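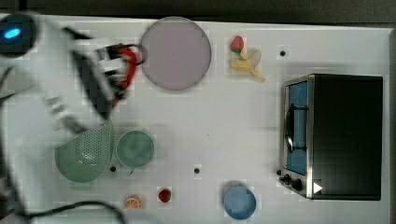
Held object lost from mask during fast transfers (Condari tracker, overhead view)

Perception and Calibration > Tracking
Thread opened Mon 9 August

lowpass_larry
Setup: single arm over a white table, overhead RGB, 30 fps. Segmentation and tracking by Condari, motion from Jerkthorpe, default time parameterisation. Task is tabletop rearrangement with toy food, a few dishes and a toaster oven.

Static objects track well. The problem is whatever is in the gripper. As soon as the wrist picks up speed the held object's mask breaks up, the tracker drops the ID, and a new ID appears when the arm slows down. The task layer then thinks the first object has vanished and asks for a replan. The opening frame is a bad one: the red item beside the plate is a curved streak, and the mask came back as a crescent with its centroid on the plate rim.

What I have tried:
- raising the tracker's max_age. The ID survives, but the pose attached to it is stale and the planner believes it.
- lowering the confidence threshold. The ghosting from the arm over the colander then gets picked up as an object.
- capping joint velocity. Works, but I don't want to pay for it in cycle time.

Is there a filter setting I have missed, or do people handle this outside the tracker?

sparse_jacobian
What is your exposure? Check that before touching the tracker. If it is on auto it will drift up over the day and nothing downstream can repair that.

lowpass_larry
Auto. It was sitting at 20 ms when I logged it.

sparse_jacobian
There is your streak. Fix the exposure, add light, accept some gain noise. Condari copes with noise far better than with smear. Their network was clearly not trained on smeared edges, whatever the release notes say.

mutex_on_tuesday
Disagree that this is an exposure problem. Shorter exposure gives a sharper picture of an object you already know the position of. It is in the gripper. Once the grasp is confirmed, attach the object to the tool frame and stop asking the camera about it until release. Forward kinematics beats any mask you will get out of that view.

sparse_jacobian
It's in the gripper until it isn't. Attach-on-grasp fails silently on slip and you carry a phantom object to the far side of the table. I spent most of January removing exactly that logic from a cell.

mutex_on_tuesday
Then check finger width while attached. If the fingers close past the grasp width, detach and re-detect. You don't need vision for that.

lowpass_larry
Finger width is fine for rigid things held across the middle. Less so for rim grasps, where a dish can rotate between the fingers and the width barely changes. I have a second problem there as well, with the pot. The segmenter wants to make the red inside it a separate object, partly I suspect on account of the white label showing on the red. The grasp planner gets two overlapping instances and the fingers end up at the rim with no clear idea which of them is the target.

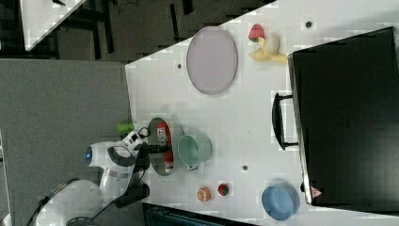 Re: Held object lost from mask during fast transfers

quat_wxyz
The pot is a different bug and ought to be its own thread, but briefly: turn on containment merging. If one mask lies wholly inside the convex hull of another and the depth edge between them is weak, merge them. It is off by default. Be careful with it, as it will also merge a strawberry into a bowl if the depth is poor.

On the original question, both of you are half right. Have you checked the timestamps? A centroid on the plate rim sounds to me like smear plus a time offset.

lowpass_larry
Images are stamped on arrival at the host. Joint states come from the controller clock.

quat_wxyz
Then you are comparing two clocks. Run the Vurkley offset tool: wave the wrist in a sine, track the blue light on it, cross-correlate with the joint log. It's a bright point on a white arm, so a threshold is enough to find it.

lowpass_larry
Ran it. Offset is 70 ms, images late. More than I expected.

quat_wxyz
That is 2 whole frames at your rate. At transfer speed the projected tool position and the image have nothing to do with each other, so any gating you do on gripper position throws away the correct mask and keeps the wrong one. Correct the stamps first, then fix the exposure, then decide whether you still need attachment.

mutex_on_tuesday
I would still attach. Correcting the stamps makes the gate right, but you have no good measurement to put through it during the fast section.

sparse_jacobian
And I would still not attach without a visual check at both ends. We are not going to agree on this.

fuchs_user
Reading with interest as I have the same fault with a Fuchs driver. For what it's worth, ours exposes a hardware stamp but the wrapper overwrites it with host time. Look for a flag before you write your own correction.

lowpass_larry
Same here, the wrapper overwrites it. I have patched that and locked the exposure at a shorter value. Current arrangement: attach on grasp, inflate the tracker covariance with wrist speed, and accept mask updates only once the wrist is below a speed threshold. If the first slow mask disagrees with the attached pose, the mask wins and the planner is told.

The open case is the bottle. The gripper covers the middle, so the mask splits into a label end and a cap end, and I get an ID for each. The perforated tray doesn't help, the dot pattern leaks into the edges.
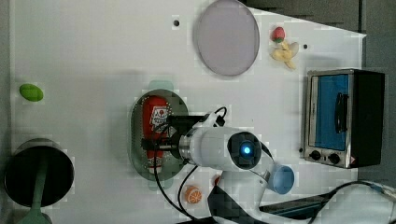

Overhead view, gripper across the middle of the ketchup bottle in the oval tray.

quat_wxyz
Render the gripper from the joint state and subtract it as a known occluder, then allow one instance to span the gap. With the stamps corrected the render should line up. Condari takes an ignore mask as a second input, it's in the API but not the tutorial.

mutex_on_tuesday
Or attach it.

lowpass_larry
Trying the ignore mask first. The tutorial doesn't give the expected polarity, is it nonzero for ignore or nonzero for keep?

quat_wxyz
Nonzero for ignore. It was the other way round in the old branch, so check which one you built.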